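Endard Football Board > Roster and Cap > Tagging the left tackle vs. letting him walk

gapscheme64
Posted in April, 9:14 pm
Starting a separate thread so the draft thread can go back to the draft. My position is that the tag on our left tackle was the wrong tool. The tag counts fully against this year's cap from the moment he signs it. There is no proration, so there is nothing to spread. An extension with a low first-year base and a signing bonus would have carried a smaller number this year, and we would still have had room for a second corner.

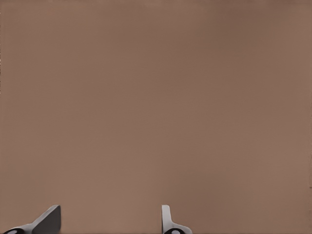
The other problem is timing. Once the tag is on the books, every other move has to fit under it. We released two rotational linemen in the first week for that reason alone, and one of them was the only backup who had played on both sides.

mudhen_tape
9:31 pm
You are assuming he would have taken the extension. The reporting out of Mudemden all winter was that his side wanted a fourth year guaranteed. If you guarantee a fourth year to a tackle with his knee history, you have the same problem later with dead money attached. The tag is expensive but it ends.

gapscheme64
9:38 pm
Dead money is a cost you can schedule. A cap hit in the current year is not.

Darkiteo
9:52 pm
Both of you are skipping the snap data. He played 70 percent of the offensive snaps last season and was listed on the injury report for most of the second half. I charted the pass sets from the games he finished. 224 true pass sets, no play action and no screens. His pressure rate was fine against speed and poor against inside counters, and it got worse from November on. I would not pay top-of-market money for that on any structure.

mudhen_tape
10:05 pm
What did you count as a pressure? The public charting services do not agree on it. If a back misses the pickup and the tackle gets driven into the quarterback, some of them charge the tackle.

Darkiteo
10:11 pm
Only his own man, and only if the quarterback had to move or release early. Shared losses on stunts went to the guard unless the tackle was late passing it off.

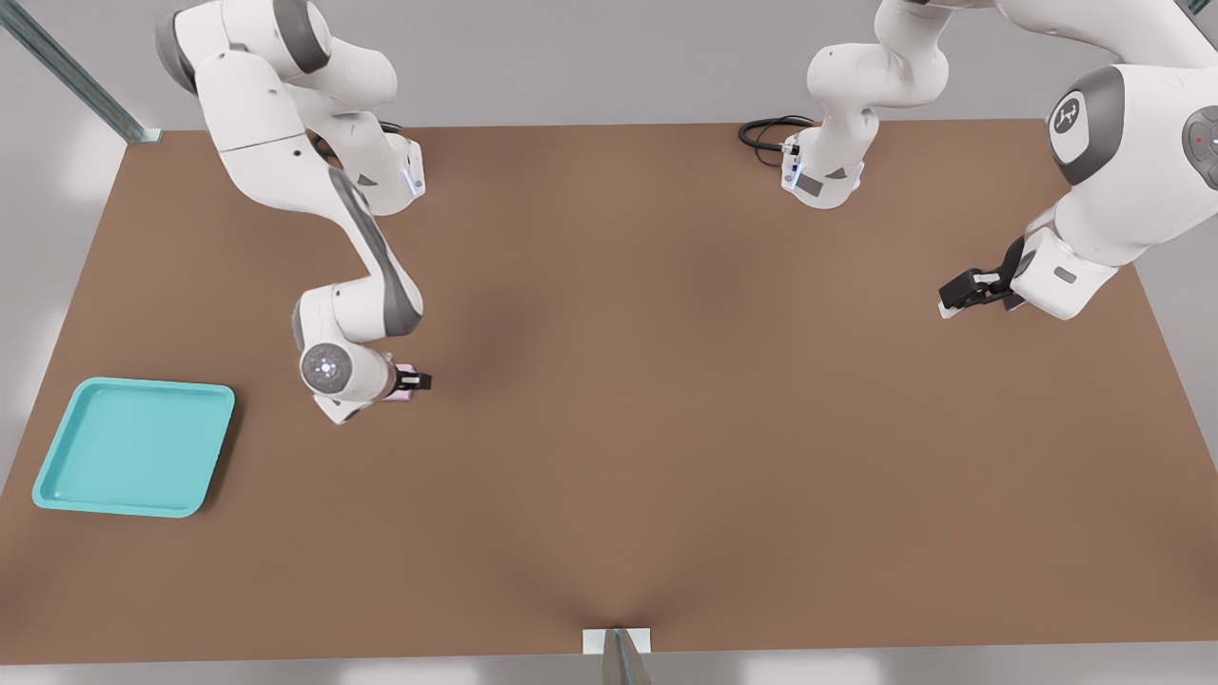 I can post the sheet, but the game column is still a mess because I numbered the preseason games the same way as the regular season ones. Give me a few days.

line_calls_80
10:40 pm
The stunt rule is going to undercount him. In our protection the tackle makes the call on that side on most downs. If the guard is late, it is often because the call was late. I would split those.

Darkiteo
10:47 pm
Fair. I can't hear the call on the broadcast copy, so I left it out. Splitting them evenly would raise his rate a little but would not change where he ranks on our own line.

gapscheme64
11:02 pm
This is drifting. The question is still what the alternative was. If you let him walk, who plays left tackle in week one? The swing tackle from Ignacio State has three starts, all on the right side, and the free agent list after the first wave was thin.

mudhen_tape
11:09 pm
That is the argument for the tag. You buy one year, draft a tackle in the first two rounds, and decide next spring.

gapscheme64
11:15 pm
It is an argument for keeping him. It does not address the structure. You can draft the same tackle with him on a three-year deal and an out after year two.

line_calls_80
11:26 pm
An out after year two only works if the bonus is small, and if the bonus is small he does not sign. I'm with mudhen on this one. I do agree the release of the backup was a mistake. They could have restructured the center and kept him.

Darkiteo
11:33 pm
The center was already restructured last year. Doing it again pushes money into a void year.

line_calls_80
11:37 pm
Missed that. Then I don't know where the room comes from, short of moving a receiver.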